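Over-the-range microwave trips the breaker, but only sometimes?
Posted 15 Apr 2018 in Kitchen & Laundry

Hi all, first post. We moved into a rental in Skudham in July and the microwave over the counter keeps killing the power to half the kitchen. Reheating soup is fine, then I run it with the toaster going and boom, dark. The landlord says it's "just old wiring." Can I fix this myself or do I need to push him?
Poppy Blackburn

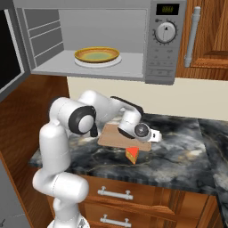
Wayne Staniforth
Sounds like they're sharing a circuit. A microwave can pull well over 1,000 watts once it gets going, and your toaster is right up there with it. Put both on one 15 amp breaker and it'll trip, that's its job. Try this: flip the breaker off and see what else goes dead. If the toaster outlet dies too, there's your answer. Don't let anyone swap in a bigger breaker — the wire behind the wall is still the same wire.

Neville Wragg
mine did that for 6 years, just dont make toast lol

Emiliano Ibarra
Wayne's right. Ours was the same in the Tunstall apartment, and the electrician ran a new line just for the microwave. Took him one morning. I'd email your landlord instead of calling so you have it in writing, and mention that it keeps tripping. If it ever goes with nothing else plugged in, or you smell anything hot, leave the breaker off and call somebody that day.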